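Grease spot on fleece throw, washed twice and still there

Kalliopi Berisha
I have a polyester fleece throw that lives in the den. Something oily got on it in April, and I only noticed after it had been through the washer and dryer. The spot is darker than the rest and feels slightly stiff. I have washed it two times since on warm with regular liquid detergent, no change. The label says machine wash cold, tumble dry low, no bleach, do not iron. Is there a way to get set oil out of fleece without matting the pile? I also have a Skotberg upholstery cleaner (the spray kind) and would like to know if it is safe on this fabric.

Girish Kaushik
Polyester holds oil more tightly than cotton does, and dryer heat makes it worse. A normal wash cycle dilutes the detergent too much to break it down, so you have to treat the spot directly.

Lay the throw flat with an old towel under the spot. Work a small amount of clear dish soap into the dry fabric with your fingertips. Do not wet it first. Leave it 16 minutes, then rinse from the back with warm water. Repeat if the spot still feels stiff. Wash cold, alone, and air dry. Do not put it back in the dryer until the spot is gone, and check it in daylight after it is fully dry. 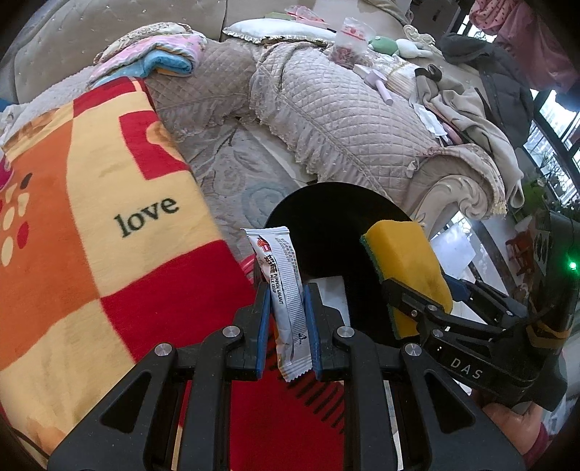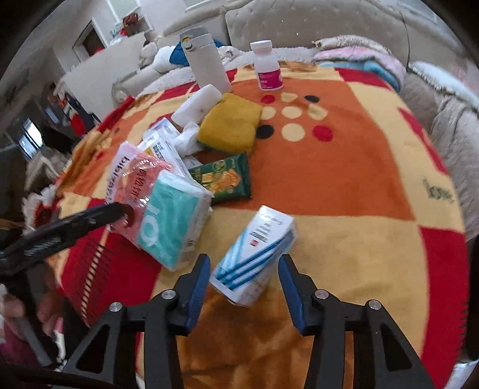 Pile damage comes from scrubbing, and on fleece it is permanent. The fibers pill and the patch looks dull from then on. If fingertips are not enough, use a sponge with two faces like the yellow and green one in the first photo, yellow foam side only, and press instead of rubbing. The green layer is for pans. On a patchwork pattern such as the fleece in the second photo, test a corner of each dark color first with a damp white cloth. Printed fleece seldom bleeds, but cheap prints sometimes do.

I would skip the Skotberg spray. Upholstery cleaners are made to be blotted off and can leave residue in a thick pile, and residue picks up dirt.

Saxena
Baking soda. Leave it on overnight and vacuum. Worked on my couch.

Urholm
Baking soda helps with a fresh spill but won't do much for one that has been through a dryer. The dish soap method is right. Mine took 5 rounds on an old stain, and a faint ring was left at the end. Also leave out fabric softener, it coats polyester and holds oil in.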